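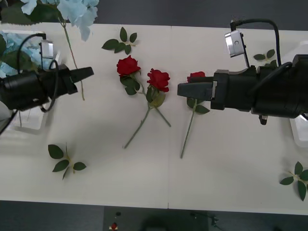

Two-armed workcell handling artificial roses and hydrangeas

The Dustholm gripper collision was a fault in a two-armed robot workcell at the Dustholm site of Lullico, a maker of artificial flower arrangements based in Clendville. On September 4, 2019, the two arms closed on the same stem and drove into each other, breaking a fingertip and bending a camera bracket. There were no injuries. The fault was traced to the way the arms shared information about crossed stems, and the cell was out of use until the following April.

Background

Lullico set up the cell to sort loose flowers and leaf sprigs from a tabletop before they were made up into arrangements. It used two arms facing each other, each with a parallel gripper and a wrist camera. The control software, named Herrera after its main author, Trinidad Herrera, divided the table into a left and a right zone. Each arm was allowed to cross into the other zone only if it had first claimed the flower it was reaching for.

Claims were made by bloom. The software found the flower head, gave it a number and reserved it for one arm. Stems were worked out afterwards from the position of the head. This was quick, but it gave poor results when stems lay across each other, as long-stemmed roses often did.

Collision

The fault happened on pick 2,001 of a long test run. Two roses lay with their stems crossed. The left arm claimed one bloom and the right arm claimed the other, and the software treated the two picks as separate. Because of the crossing, it matched both blooms to the lower part of a single stem. Both grippers were sent to points 85 millimetres apart and then moved inward to correct their grip.

The force limit on the left arm stopped it on contact. The right arm had been set to a higher limit earlier in the run, after several false stops caused by its camera cable pulling tight, and it kept moving for 271 milliseconds. In that time it snapped one of the left gripper's fingertips and bent the bracket of its own camera. An operator then pressed the stop button.

Investigation

The inquiry was led by Blandine Tanguy, a safety engineer at the Clendville office. Her report named the stem matching as the direct cause and the raised force limit as the reason for the damage. It also found that the change of limit had not been written in the log. A search of the earlier records turned up 112 picks in which both arms had been matched to one stem without touching.

Changes

Herrera was altered so that a claim covered the whole flower, and crossed stems were handled by one arm at a time while the other waited in its own zone. Both arms were given the same force limit, which could no longer be changed during a run. The camera cables were refitted with more slack. Sorting became slower on crowded tables.

See also

Collision detection
Emergency stop
Robot end effector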